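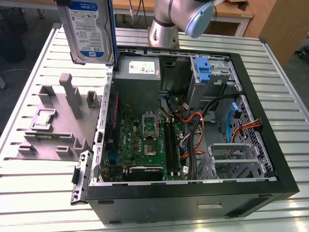

J'aime les vieilles tours de bureau, et je les aime ouvertes, couchées sur le flanc, panneau retiré. Tout y est à portée de doigts ! Le bloc d'alimentation avec son étiquette, la carte mère verte, les barrettes de mémoire qu'un geste suffit à libérer. On peut apprendre la mécanique d'un ordinateur en un après-midi là-dessus, et je ne connais pas beaucoup d'objets aussi généreux.

Je le dis d'autant plus volontiers que j'ai passé septembre à essayer d'ouvrir un portable Trekis. Colle partout, mémoire soudée, disque inaccessible sans chauffer la coque. J'y ai laissé deux ongles et un médiator. Sur ma bonne grosse Skakari, changer le disque me prend environ 5 minutes, café compris, et je remonte le tout sans une vis de trop.

Alors oui, c'est lourd, c'est moche sous un bureau, ça ramasse la poussière. Mais quel plaisir de voir un loquet de plastique bleu et de comprendre tout de suite qu'il faut appuyer là ! Quelqu'un, un jour, a pensé à la personne qui viendrait ouvrir la machine après lui. Un câble rouge, un câble noir, un connecteur qui ne rentre que dans un sens : c'est de la politesse, au fond.
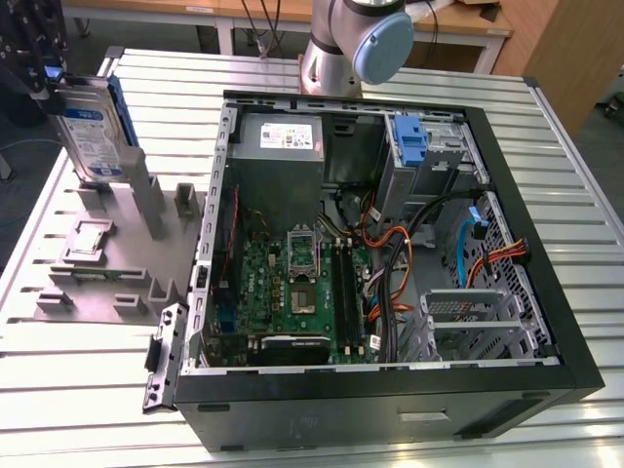 Rin Kobori me répond que je suis nostalgique, que les gens veulent du léger et du silencieux, et que presque personne ne soulèvera jamais un capot. Elle a sans doute raison pour le léger. Pour le capot, je n'en suis pas si sûr : à l'atelier Wevis, on a ouvert trois tours le mois dernier avec des gens qui n'avaient jamais tenu un tournevis, et il a fallu les mettre dehors à la fermeture.

Je voudrais donc qu'on arrête d'envoyer ces machines à la benne dès qu'elles ralentissent. Un disque d'un téraoctet encore sain, ça se garde, ça se teste, ça repart ailleurs. Un processeur aussi, si on prend soin de le poser bien à plat dans un logement à sa taille. La mienne a 7 ans et je compte bien lui rajouter de la mémoire cet hiver.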